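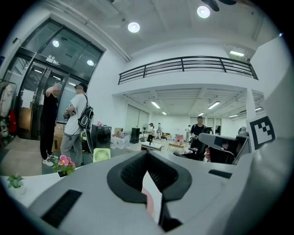

Call for participants: help us write a good-practice guide for hand-held grippers

Do you have opinions about how a gripper should be held, cleaned, labelled, carried past other people and put down at the end of a shift? We'd love to hear them, and we'd like to pay you for them.

Loltance is putting together a plain-language code of practice for people who collect demonstrations with hand-held grippers in shared workspaces. The standards we all know cover the robot arm and the cell around it pretty well. They say very little about a person walking through an open-plan office with a tool in each hand and a camera running, and that's the gap we want to fill.

We're looking for 13 participants to join the working group from July. Half of the first draft already exists (thank you, Ishbel Mackay and Sorcha Cowie!) and it badly needs people who do this work to pull it apart.

What you'll do

Come to a two-hour session every fortnight, in person at our Hepburn space or by video. Read a short section beforehand and mark it up as harshly as you like. Between sessions, try the draft rules in your own workplace and tell us which ones got in the way. We're especially keen on:

– consent and notice for colleagues and visitors who may be recorded
– keeping walkways and exits clear while someone is working
– marker care, calibration checks and when to pull a tool from service
– breaks, grip fatigue and left-handed use
– what gets blurred or deleted, by whom, and how soon

Who should apply

Anyone with hands-on time as an operator, trainer, reviewer or safety rep. You don't need a degree or any background in standards writing. If you've only ever been the person at the next desk while recording was going on, please apply too – we have two places set aside for exactly that point of view.

You'll need to be 18 or over and comfortable reading drafts in English. Tell us about any access requirements and we'll organise the sessions to suit.

What you'll get

An honorarium of $3,000, paid in two instalments, plus travel costs for in-person sessions. Your name goes in the published guide if you want it there. The guide itself will be free to download, and Ciritz and Bridex have both agreed to trial it with their own crews before it's finalised.

How to apply

Send us a page, or a voice recording if you'd prefer, telling us what you do and one rule you wish your workplace had. A rule you'd happily scrap is just as welcome. No résumé needed.

Fiona Kinnear is looking after applications and Xóchitl Robles will chair the sessions. Either of them can answer questions through the contact form on this site. We'll reply to everyone who applies, including people we can't fit into this round.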